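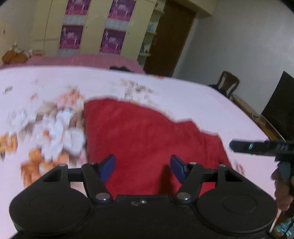
Figure 7.1 The gripper over a red towel, with its two blue pads open.

Home Contents Chapters Parts Lists Errata Contact

Filed under: Build It Yourself > Grippers & Linkages

Chapter 7
A Gripper You Hold Yourself

By the end of Chapter 6 you had a motor that turned when told to and, with luck, stopped when told to. The natural next step would be to bolt a hand onto it. We are going to put that off for one more chapter and build the hand first, with a person on the other end of it.

The reason is money, mostly. An arm that can carry a gripper across a bed and pick up a towel costs a great deal, and you already own two that do it for free. A hand-held gripper lets you find out whether your fingers, pads and linkage are any good before you hang them from anything expensive. If the design can't lift a towel while you are steering it, with all your years of practice at lifting towels, no amount of programming will save it.

Why cloth comes first

Most books on this subject start with a block. A block is a polite object. It has flat sides, it stays where you put it, and it is the same shape after you pick it up as it was before. Readers who start with blocks tend to come away with a high opinion of their grippers.

A towel has no such manners. It has no sides to speak of. Close a pair of fingers on it and you might have one layer, or four, or a pinch of the sheet underneath as well. Lift it and the part you aren't holding does as it pleases. For a first test we suggest a towel of one plain color on a sheet of a different color, as in Figure 7.1, so that you can at least see which of them you are about to grab. A patterned towel on a patterned sheet can wait until you are feeling confident and need to be stopped.

A bed makes a very good test bench, incidentally. It is wide, it is soft, and a dropped gripper survives the fall. The builders at the Cosgrove shared workshop, where much of this chapter was worked out, own a fine steel bench with a vise at each end, and it has broken more fingertips than any other piece of equipment in the building.

Reading the linkage

Look again at the figure and find the two black arms that lean in toward each other. Each one carries a blue pad at its tip. Outboard of each arm stands a bracket, and a short rod joins the bracket to the arm. The silver caps mark the pins.

You will spend most of this chapter on those pins. A pin that is too tight makes the fingers stick. A pin that is too loose lets the pads wander, so that they meet nicely on the bench and pass each other like strangers when there is cloth between them. Beginners blame the pads for this, and go out and buy new pads. Unathi Mabaso, who taught the evening build class at Cosgrove, kept a box of perfectly good pads that students had thrown away, and by the end of September it no longer closed.

The layout also decides how the pads travel. In some linkages they stay parallel all the way in. In others they tilt as they close, so the tips touch before the rest does. Either can be made to work on cloth. What matters is that you know which one you have built, and Section 7.3 has you find out with a pencil and a sheet of paper before you cut anything.

Two versions, one of them worse

We will build the gripper twice. The first version, which we call the Grason, is made from flat stock with hand-drilled holes and can be finished in a weekend by anyone with a drill and low standards. It will be wobbly. Build it anyway, and keep it, for you will want something to compare with.

The second version is the Oltano. It has printed parts, proper pins and a housing that fits the hand, and it weighs 372 grams on the kitchen scale at Westton, where the first one was put together. Yours will come out heavier. Everybody adds a bracket.

Before you begin you should be able to

– drill a hole square to a flat surface, or admit that you can't and borrow a drill press
– measure the play in a pin joint (Section 4.2)
– read a parts list without skipping the washers

A note on the log

Keep a written record of every grasp you try: what you aimed at, what you came up with, and which finger setting you used. The log kept at Westton ran to 1853 tries, and the early pages make painful reading. Write the failures down in the same size of handwriting as the successes. A good many home builders remember their gripper as working nearly every time – and then they find the notebook.

7.1 Choosing a finger length

Long fingers reach farther and bend more. Short ones are stiff, and put your knuckles in the towel. Start by laying your own hand flat on the bed beside a bunched towel, thumb and first finger open, and measure the gap you would use to pick it up. Write that number at the top of a clean page. The drawings in the next few pages all depend on it.

Next: 7.2 Marking out the arms

This site uses cookies to remember which chapter you were reading. Accept | Settings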